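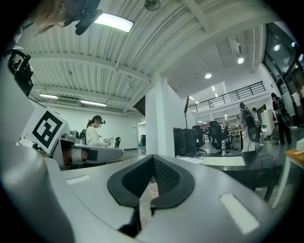
The view from a hand-held gripper, with a paper cup just below the opening and a second gripper in use at the desk on the left.

Ninety per cent is a lovely number. It is the one Lumero put at the top of its results in October, for robot arms taught entirely from recordings made by people carrying grippers like this one. I have read the report twice and I still don't know what it is 90 per cent of.

The method itself is sensible enough. A person does the job by hand, the gripper records what it sees and how it moves, and a robot later learns to copy it. Piroska Gál, who leads the work, argues that people are faster than remote-controlled arms and that the recordings are more varied. I believe her on speed. Variety is another matter. The report lists 16 tasks, but the headline comes from four of them, all tested on furniture of the same height as in the recordings.

Then there are the trials: 12 per task. With so few, one lucky grasp moves the score by more than eight points, and I could find no error bars anywhere.

Tamás Szűcs at Valteck tells me this is normal for the field — everyone runs short tests because resetting the table is dull work. Perhaps so. It's still a poor basis for telling warehouse managers that the problem is nearly solved.

I would like to see the other twelve tasks scored in a building the recorders never visited. Until then I'd keep the cheque book shut.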